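4.2 Folding and Stacking Clothes on a Bed Mat
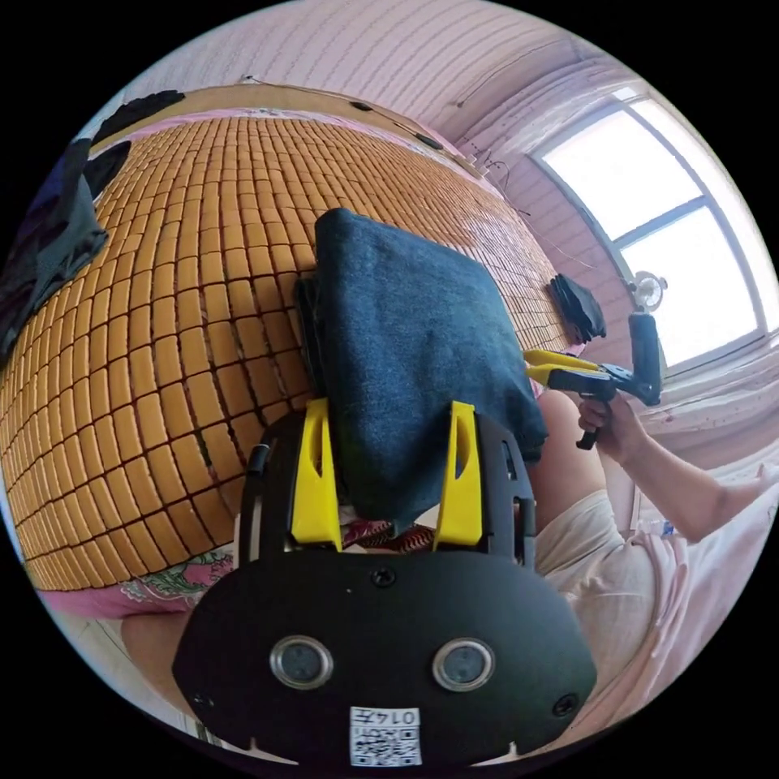
A tile-type bamboo mat gives a firmer folding surface than a bare sheet. Before starting, check that the mat lies flat and covers the part of the bed you will work on.

1. Put the unfolded clothes in one pile along one side of the mat. Keep the opposite side clear for finished pieces.
2. Take one item from the pile and spread it in the middle of the mat. Smooth it from the center outward.
3. Fold the item in half lengthwise, then in half again – edges aligned to within 2 cm.
4. Move the folded item to the clear side. Hold it by both layers so that it stays square.
5. Repeat until the pile is gone. Stack no more than six items.

Note: Dark colors are hard to tell apart in a stack. Sort black and navy items near a window, in daylight.

Caution: Do not drag zippers or metal buttons across the mat. They can catch in the gaps between the tiles.

For drawer sizes, see Section 6.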